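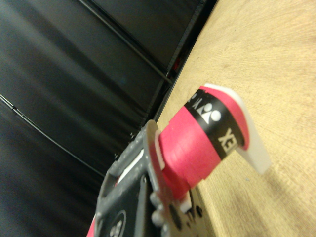
Grip Wrap and Litter Care Set
Estau Equipment Catalog, reference 200

The Grip Wrap and Litter Care Set is supplied to animal care courses, shelters and boarding facilities served by the Nostanden equipment store. It brings together the items needed for the daily cleaning of a single cat enclosure, together with wrapping material for the handles of scoops, brushes and brooms.

Grip wrap is issued in bright colors so that handles can be picked out quickly in a crowded store cupboard. Facilities that clean more than one room are advised to assign a color to each room and to keep to it for the full loan period. The color supplied depends on stock. Requests for a particular color should be entered on the order form.

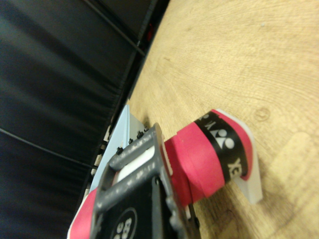
Before a handle is wrapped, any old material should be removed in full and the surface wiped clean and dried. Wrapping begins at the end of the handle and proceeds toward the head of the tool, with each turn slightly overlapping the last. Material that has split, lifted or absorbed moisture should be replaced at once and must not be patched. 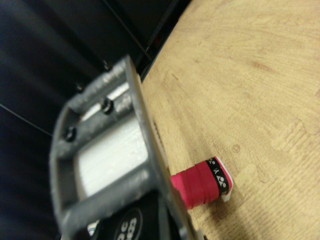

Cylindrical item in pinkish-red, on its side on a light wooden table.

The litter care items are intended for tabletop instruction as well as for regular use on the floor. The tray is shallow and has a raised rim. The scoop has a slotted blade. Waste is placed in a lined bin with a lid, and the liner is to be changed at the end of each session.
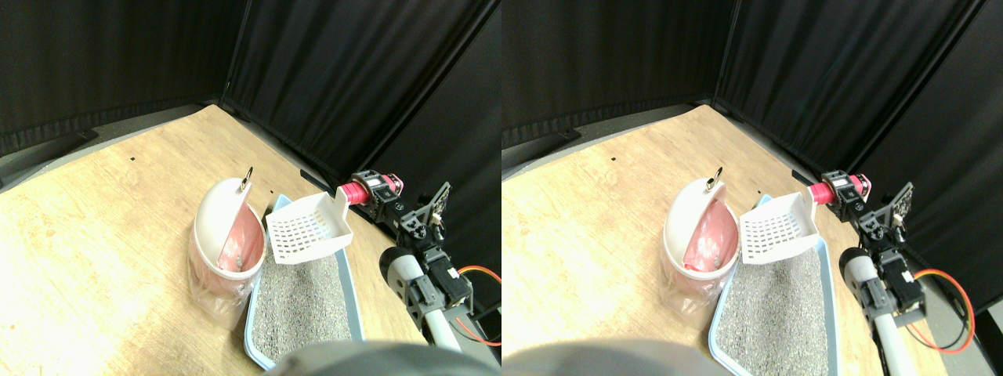

Lidded bin with pink liner, white slotted scoop, and light blue tray filled with gray granular litter.

Loan terms

Sets are lent for six weeks and may be renewed. Each facility may hold two sets at a time. Litter and liners are consumable items and are charged separately. Trays, scoops and bins must be washed with a mild detergent and dried before return; items returned with residue will be subject to a cleaning charge.

Collection is from the Prallar counter. Facilities in the Kollár area may request delivery, subject to the published schedule. Orders for the fall term should be received by September.

Category: Animal Care / Cleaning and Hygiene / Loan Sets

Contact the Equipment Store | © Nostanden | Back to top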